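Chapitre 7
Les dépôts entre banques centrales et le soutien à la balance des paiements

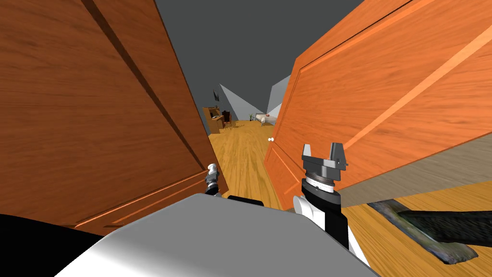

Image de synthèse.

Au chapitre précédent, nous avons étudié les prêts assortis d'un programme, c'est-à-dire les crédits qu'un État obtient en échange d'engagements sur son budget, sa monnaie ou ses prix administrés. Il existe une autre voie, plus discrète et souvent plus rapide. Un pays qui dispose de réserves abondantes place une partie de ses devises auprès de la banque centrale d'un pays qui en manque. L'opération prend la forme d'un dépôt rémunéré, à échéance fixe, le plus souvent un an. Elle peut être renouvelée plusieurs fois de suite.

Ce chapitre traite de ces dépôts bilatéraux. On y verra comment ils sont inscrits dans les comptes, ce qu'ils changent pour le pays bénéficiaire et ce que le déposant en attend. La dernière section revient sur les questions de transparence, qui feront aussi l'objet des exercices 4 à 6.

7.1 Une situation de départ

Prenons le cas de la Nakeck, petite économie ouverte qui importe la totalité de son pétrole et une grande part de ses céréales. Au mois de décembre, ses réserves de change s'élèvent à 900 millions de dollars. Les importations mensuelles atteignent 318 millions. Le rapport entre les deux grandeurs donne un peu moins de trois mois de couverture, soit une valeur légèrement inférieure au seuil de trois mois utilisé par de nombreux analystes.

Ce seuil n'a rien d'une règle comptable. Un pays dont les exportations sont régulières peut vivre longtemps avec des réserves modestes, alors qu'un autre, exposé à des sorties brusques de capitaux, se trouvera en difficulté avec le double. Il sert pourtant de repère aux banques qui confirment les lettres de crédit des importateurs. Lorsque la couverture baisse, ces banques réduisent leurs lignes ou demandent des garanties supplémentaires, et les importateurs cherchent alors à acheter des devises à l'avance. La baisse des réserves s'en trouve accélérée.

La Nakeck doit en outre rembourser 161 millions de dollars d'obligations extérieures dans les mois qui suivent. Le Trésor ne peut pas réemprunter ce montant sur les marchés à un taux qu'il juge supportable. Son gouvernement se tourne donc vers le Hamel, État voisin exportateur de gaz, dont le fonds public a déjà financé un port et deux centrales électriques dans le pays.

7.2 Le mécanisme du dépôt

Le Hamel dispose de plusieurs instruments. Il peut accorder un don, ce qui est rare pour des montants importants. Il peut livrer du gaz avec un paiement différé, acheter des actifs (terres, parts d'entreprises publiques, concessions) ou consentir un prêt de projet. Il peut enfin déposer des dollars auprès de la banque centrale de Nakeck.

Dans ce dernier cas, l'écriture comptable est simple. À l'actif de la banque centrale bénéficiaire, les avoirs en devises augmentent du montant du dépôt. Au passif, une dette du même montant apparaît envers le déposant. Les réserves brutes progressent, et ce sont elles que reprennent en général les communiqués de presse. Les réserves nettes, calculées après déduction des engagements en devises à court terme, restent inchangées.

Cette distinction est essentielle pour la suite du chapitre. Un dépôt améliore la liquidité immédiate du pays mais laisse sa solvabilité au même point. Si les devises sont dépensées pour payer des importations ou rembourser une dette, les réserves brutes reviennent à leur niveau antérieur et la dette envers le déposant demeure. C'est pourquoi certaines conventions interdisent l'usage des fonds : les sommes doivent rester placées et ne servent qu'à rassurer les créanciers.

La rémunération est négociée entre les deux parties. Elle suit généralement un taux de référence du marché, augmenté d'une marge. Lorsque la marge est nulle ou très faible, le déposant accorde de fait une subvention, puisqu'il aurait pu placer les mêmes devises à un meilleur taux compte tenu du risque.

7.3 Les motifs du déposant

Les motifs financiers sont rarement les seuls. Dans son étude sur les créanciers régionaux, l'économiste Sándor Szilágyi propose de distinguer le motif de voisinage (éviter une crise qui gagnerait les pays proches), le motif commercial (conserver un client ou un fournisseur) et le motif diplomatique (entretenir une alliance, obtenir un vote ou une coopération militaire). Il observe que ces motifs se combinent presque toujours et que le montant annoncé renseigne peu sur leur poids respectif.

L'annonce elle-même a une valeur. Un dirigeant qui demande à son fonds public d'étudier une hausse des dépôts ou des investissements n'a encore rien versé. Les marchés réagissent cependant dès la publication du communiqué, parfois par une appréciation de la monnaie du bénéficiaire. L'étudiant veillera donc à séparer quatre étapes qui sont fréquemment confondues dans la presse :

l'étude d'un financement ;
l'accord de principe ;
la signature de la convention ;
le versement effectif.

Entre la première et la dernière, le délai peut dépasser une année. Il arrive aussi que le montant final soit inférieur à celui de l'annonce, ou qu'une partie corresponde au renouvellement d'un dépôt ancien - ce qui n'apporte aucune devise nouvelle.

7.4 Dépôts et investissements directs

Les déclarations officielles réunissent volontiers dépôts et investissements dans un même total. Les deux opérations ont pourtant peu de choses en commun. Le dépôt est une dette de court terme de la banque centrale. L'investissement direct crée ou transfère un actif durable, et sa rémunération dépend des résultats de l'entreprise concernée.

Ainsi, lorsque le groupe hamélien Trindetti acquiert 48 % de la raffinerie de Plalolcombe, sur la côte de Nakeck, le paiement apporte des devises qui n'ont pas à être remboursées à date fixe. En contrepartie, une part des bénéfices futurs sera versée à l'étranger et figurera au débit du compte des revenus primaires. L'effet sur la balance des paiements s'étale sur de nombreuses années et dépend de l'activité de la raffinerie, des prix de l'énergie et des règles de rapatriement des dividendes.

7.5 Ce que l'on sait et ce que l'on ignore

Les conventions de dépôt sont rarement publiées. Le taux, l'échéance et les clauses de retrait anticipé restent souvent confidentiels, et l'opération n'apparaît pas toujours dans les statistiques de la dette de l'État, puisque l'emprunteur est la banque centrale. Pour en retrouver la trace, on consulte les notes annexes de son bilan annuel et le tableau des engagements en devises à moins d'un an.

La clause de retrait anticipé mérite une attention particulière. Si le déposant peut reprendre ses fonds avec un court préavis, le pays bénéficiaire reste exposé à un changement de politique chez son voisin. Nous étudierons dans la section suivante un cas de retrait partiel, en partant du bilan simplifié de la banque centrale de Nakeck.

Termes à retenir : réserves brutes, réserves nettes, couverture des importations, dépôt bilatéral, renouvellement, clause de retrait anticipé.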